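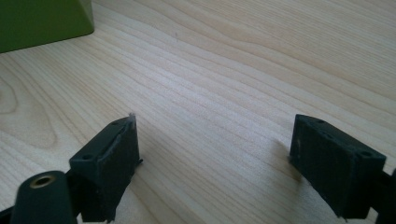 Table top, pale wood, with the small dark mark in the upper middle. The green thing in the corner is the Gorar box.

Re: [surfaces] Pale table top, tiny dark specks, oil or leave it?

Hello all,

Thank you for the many answers, also the ones that came off the list. I reply to Pieter under his text, and then I have two new questions at the end.

Pieter Steyn wrote:
> I would want to know three things before you put any oil on it. First,
> is it solid wood or veneer? The grain alone will not tell you, so look
> at the end of the top and see if the lines continue over the edge.
> Second, is there already a finish? Put one drop of water on a place
> nobody looks at and wait. Third, what are the specks? If they are in
> the wood, leave them. If they are on top of the finish, they may come
> off with a soft cloth and a bit of soap.
>
> And please do not start with sandpaper. I did this in June with a
> side table from Godoy and I went through the veneer at the corner
> before I finished my coffee. You can do a lot of damage with 100 grit
> in a short time.
>
> Pieter

About the first question. I took off the plastic strip at the short side and looked with a lamp. The lines on the top do not continue on the end, there is another layer under it which goes in the other direction. So it is veneer, and I am glad that I asked before I did something. The seller told me it was solid, but I paid only 39 for the whole table with the legs, so I will not complain to him.

About the second question. I did the test with water near the back corner. The drop stayed round, and after the time of one phone call with my sister it was still round. I wiped it and there was no dark ring. From this I understand that there is a closed finish, a lacquer probably. It also has a faint shine when the light falls on it, which you can see a little at the top of the photo. If I am right, oil will have no place to go and will only stay sticky on the surface. Please correct me if this is wrong.

About the specks. They are very small and dark, a few of them spread over the surface. The one in the upper middle is the one that I notice every time I sit down. I tried with a damp cloth and then with one drop of dish soap, as Pieter says. Two of the others near the window side came off, so these were only dirt. The one in the middle did not. With my fingernail I feel nothing there, so I think it is under the lacquer and I will live with it.

Somebody asked me off the list what kind of wood it is. I do not know. The color is pale blond, almost cream, and the lines are a little darker beige. In the middle they run close together and nearly parallel, and at the left side there are the rounded arcs that my father called a cathedral. He said ash when I described it on the phone, but he says ash for every light wood. I compared with the sample card from Prosholm and it is between two of their colors, so this did not help me.

Now the new questions.

1. For cleaning every week, is the Zirnetti soap good on lacquer, or is it made only for oiled wood? The text on my bottle is in a language that I do not read, and the shop has the large one for 219, which is too much to buy for an experiment. I could also use only water and dry it directly after.

2. The Gorar box stands on this table all the time, always in the same corner. It is quite heavy and has no feet, the whole bottom lies flat on the wood. Will the wood below it keep a different color when the rest changes with the light from the window? I read that pale wood becomes more yellow with time. I can put felt under the box against scratches - I have a sheet of 66 small round ones - but I think felt does nothing for the color. Maybe it is enough to move the box now and then?

I want to use the table for work with paper and sometimes for eating, so it does not have to be perfect. Only I would like to not make it worse.

Pieter, I am sorry for your side table. Did you repair the corner, or did you turn it to the wall?

With kind greetings to everybody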